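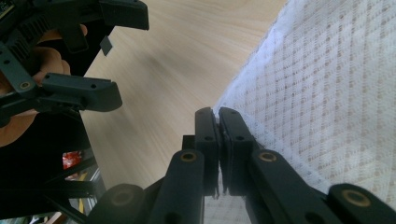 핸드헬드 그리퍼. 닫힌 핑거 패드로 흰 천의 가장자리를 집은 상태.

인쇄 | 이메일로 보내기

Holta 양손 핸드헬드 그리퍼 세트
직물 취급 작업용 장비 및 사용 기준

제품 개요

Holta는 사람이 손에 들고 조작하는 그리퍼 2대를 한 조로 공급하는 장비입니다. 수건, 침구, 세탁망, 의류처럼 모양이 쉽게 변하는 물건을 집고, 옮기고, 펴고, 접는 시연 데이터를 수집할 때 사용합니다. 공급사는 Cenalby이며, 세트에는 Pasaribu 작업 기준서가 함께 들어갑니다. 이 페이지에는 제품 구성과 기준서의 주요 조항을 실었습니다. 기준서 전문은 납품 시 인쇄본으로 제공하고, 개정본은 등록된 담당자에게 이메일로 발송합니다.

Pasaribu 작업 기준은 Cenalby가 자체적으로 운영하는 사내 기준입니다. 국가 규격이나 국제 규격의 인증을 대신하지 않습니다. 사업장에 적용되는 산업안전 관련 법규와 이 기준의 내용이 다를 경우에는 법규가 우선합니다.

세트 구성

왼손용 그리퍼와 오른손용 그리퍼
좌우 각각의 연결 케이블
교체용 핑거 패드
패드 고정 나사와 조임 공구
보관 케이스
Pasaribu 작업 기준서 및 점검표

작업대, 거치 프레임, 조명, 기록용 컴퓨터는 포함되지 않습니다. 교체용 패드는 좌우가 구분되어 있으며 한쪽만 따로 주문할 수 없습니다.

적용 범위

기준서는 손으로 드는 그리퍼를 써서 직물과 망 형태의 물건을 다루는 작업에 적용합니다. 로봇 팔에 장착한 그리퍼는 대상이 아닙니다. 칼날, 바늘, 유리, 가열된 물건을 다루는 작업도 대상에서 제외됩니다. 이런 물건이 필요한 과제를 계획하고 있다면 구매 전에 문의하십시오.

작업자 한 명이 좌우 그리퍼를 모두 듭니다. 두 사람이 한 대씩 나누어 들고 같은 물건을 잡는 방식은 허용하지 않습니다. 보조자는 물건을 교체하거나 작업대를 정리할 수 있지만, 작업자가 기록 중일 때에는 작업대 위로 손을 뻗지 않습니다.

작업대와 주변 정리

작업대는 상판이 평평하고 흔들리지 않아야 합니다. 모서리가 둥근 상판을 권장합니다. 상판에 배선용 구멍이 있으면 덮개를 끼우고, 천이 구멍 쪽으로 말려 들어가지 않게 시작 위치를 정합니다. 상판 색은 대상물과 구별되는 것으로 고릅니다. 흰 직물에는 밝은 나뭇결 상판도 쓸 수 있으나, 조명 때문에 천의 가장자리가 상판과 섞여 보이면 조명의 각도를 먼저 바꾸고 그래도 해결되지 않을 때 상판을 바꿉니다.

작업 전에는 이전 과제에서 쓴 물건과 포장재를 치웁니다. 상판을 마른 천으로 닦고, 떨어진 섬유가 남아 있는지 손으로 확인합니다. 가장자리가 보풀로 된 천은 과제가 바뀔 때마다 같은 확인을 반복합니다.

케이블과 바닥

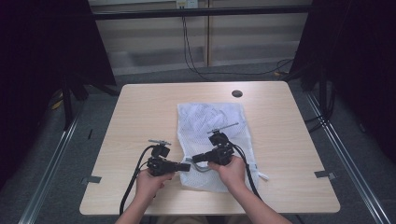
케이블 경로는 작업대 높이와 작업자의 서는 위치를 정한 다음에 결정합니다. 순서를 바꾸면 팔을 뻗었을 때 길이가 모자라거나 남은 길이가 상판 위로 올라옵니다. 왼쪽 케이블은 상판 왼쪽 바깥으로 돌려 아래로 내리고, 오른쪽 케이블은 오른쪽 팔뚝을 따라 작업자 쪽으로 내립니다. 케이블이 두 그리퍼 사이를 지나게 해서는 안 됩니다. 흰 세탁망을 놓고 양쪽 핑거를 망 위에서 가까이 마주 대는 자세가 경로를 확인하기에 좋습니다. 이 자세에서 좌우 케이블 가운데 어느 쪽도 망에 닿지 않아야 합니다. 팔을 가장 멀리 뻗은 자세에서도 한 번 더 확인합니다.

벽면 콘센트에서 내려오는 전원선은 작업자가 서는 쪽의 반대편에 모읍니다. 바닥에 프레임 레일이 놓여 있는 공간에서는 레일을 넘어 다니는 동선을 만들지 않습니다. 작업자의 발 위치는 바닥에 표시하고, 표시가 닳으면 다시 붙입니다. 커튼을 칠 경우 커튼 끝이 전원선을 덮지 않도록 묶어 둡니다.

작업자 기준

처음 사용하는 작업자는 기록을 하지 않는 상태에서 열고 닫기, 집기, 놓기를 연습합니다. 연습에는 수건 한 장과 망 하나면 충분합니다. 연습을 마쳤는지는 현장 책임자가 판단하고 점검표에 서명합니다.

연속 작업은 45분을 넘기지 않습니다. 시간이 되면 진행 중인 과제를 끝낸 뒤 그리퍼를 내려놓고 손과 손목을 쉬게 합니다. 손이 저리거나 손가락이 잘 펴지지 않으면 시간이 남아 있어도 중단합니다. 중단한 과제는 이어서 기록하지 않고 처음부터 다시 합니다.

반지, 팔찌, 시계는 작업 전에 뺍니다. 소매는 팔꿈치 아래까지 걷거나 손목에 붙는 옷을 입습니다. 장갑은 손잡이 감각을 바꾸므로 기본적으로 쓰지 않습니다. 피부 질환 등으로 장갑이 필요한 작업자는 같은 장갑을 계속 사용하고 그 사실을 기록지에 적습니다.

링크가 벌어지고 모이는 부분에는 손가락을 넣지 않습니다. 물건이 링크에 끼었을 때는 그리퍼를 작업대에 내려놓고 빼냅니다. 보조자가 들고 있는 그리퍼에서 직접 빼는 일은 금지합니다.

집기와 놓기의 기준

천을 집을 때는 두 패드의 끝부분으로 가장자리를 잡습니다. 패드 안쪽 깊숙이 천을 밀어 넣으면 놓을 때 천이 따라 올라옵니다. 와플 무늬처럼 표면에 요철이 있는 천은 가장자리의 얇은 부분을 잡고, 잡은 뒤 주변이 조금 모이는 것은 정상으로 봅니다. 잡은 곳에서 올이 풀리기 시작하면 그 천은 과제에서 뺍니다.

망은 그물눈에 패드 모서리가 걸리기 쉽습니다. 접힌 부분이나 망이 겹쳐 두꺼워진 부분을 잡습니다. 끈이나 꼬리표를 잡는 동작은 그것이 과제에 명시되어 있을 때만 합니다.

한쪽 그리퍼로 물건을 잡고 있는 동안 다른 쪽은 열린 상태로 대기해도 됩니다. 다만 대기하는 쪽의 핑거 끝은 상판이나 물건을 누르고 있지 않아야 합니다. 양쪽이 동시에 같은 부분을 잡으려 할 때 패드끼리 부딪치는 경우가 가장 많은 파손 원인입니다. 부딪친 뒤에는 패드 정렬을 확인하고 나서 다음 과제로 넘어갑니다.

놓을 때는 물건이 상판에 닿은 다음 패드를 엽니다. 공중에서 떨어뜨리는 동작은 과제에 적혀 있지 않으면 실패로 분류합니다.

점검과 교체

매일 작업을 시작하기 전에 좌우 패드가 나란히 닫히는지, 링크 끝의 연결부에 유격이 없는지, 고정 나사가 풀리지 않았는지 봅니다. 패드 안쪽 면에 섬유가 끼어 있으면 부드러운 솔로 털어냅니다. 알코올이나 세정제는 쓰지 않습니다. 링크 연결부에 윤활유를 바르는 것도 금지합니다. 기름이 천에 묻으면 그 천뿐 아니라 같은 날 쓴 천을 모두 교체해야 합니다.

패드 정렬은 집기 동작 200회마다 다시 확인합니다. 횟수는 기록 소프트웨어의 계수값을 따르고, 계수값이 없는 현장에서는 작업자가 바뀔 때마다 확인하는 것으로 대신합니다. 정렬이 맞지 않으면 나사를 풀어 다시 맞추고, 두 번 연속 어긋나면 패드를 교체합니다. 패드는 좌우를 함께 바꿉니다.

떨어뜨린 그리퍼는 겉으로 이상이 없어도 점검표의 전체 항목을 다시 통과해야 사용할 수 있습니다. 링크가 휜 경우 현장에서 펴지 말고 Cenalby로 보내십시오. 휜 링크를 편 흔적이 있으면 무상 수리에서 제외됩니다.

기록과 개인정보

기록지에는 과제 이름, 대상물 번호, 작업자 번호, 그리퍼 일련번호, 중단 여부를 적습니다. 작업자의 이름은 적지 않습니다. 카메라에 작업자의 손과 팔이 들어오는 경우 사전에 동의를 받아야 하며, 동의서는 기록 데이터와 분리해서 보관합니다. 얼굴이 찍힌 구간은 전달 전에 삭제합니다.

실패한 과제도 지우지 않고 실패로 표시해서 남깁니다. 표시 기준은 기준서 부록에 있습니다. 무엇을 실패로 볼지 현장에서 임의로 정하면 다른 현장의 기록과 합칠 수 없게 됩니다.

기준서의 개정

현재 기준은 Eldana Endale이 작성하고 Wubit Mersha가 검토했습니다. 지난 1월 개정에서는 Ploltska 작업장의 과제 기록 2,507건을 검토해 집기와 놓기 조항을 고쳤습니다. 이전 판에서는 양쪽 그리퍼를 항상 같은 시점에 닫도록 했으나, 한쪽을 열어 둔 채 대기하는 방식을 허용했습니다. 망을 다루는 조항도 이때 추가되었습니다. 케이블 조항은 문구만 다듬었고 내용은 같습니다.

이전 판으로 작업 중인 현장은 진행 중인 과제 묶음을 끝낸 뒤 새 판으로 바꾸면 됩니다. 한 묶음 안에서 두 판을 섞어 쓰지 마십시오. 기록지 상단에 적용한 판을 적는 칸이 있습니다.

주문 및 문의

견적은 세트 단위로 드립니다. 문의하실 때 다루려는 물건의 종류, 작업대 크기, 동시에 작업할 인원을 적어 주시면 답변이 빨라집니다. 교체용 패드만 필요하신 경우 사용 중인 그리퍼의 일련번호를 함께 보내 주십시오. 일련번호는 보관 케이스 안쪽 라벨과 점검표 첫 장에 있습니다.

설치 방문은 별도 계약입니다. 방문 시 작업대 배치와 케이블 경로를 함께 확인하고, 작업자 교육은 현장에서 실제로 쓰는 물건으로 진행합니다. 교육에 쓸 천과 망은 고객사가 준비합니다.

최종 업데이트: 4월 21일

이 사이트는 페이지 이용 현황을 파악하기 위해 쿠키를 사용합니다. 계속 이용하시면 쿠키 사용에 동의하는 것으로 간주합니다.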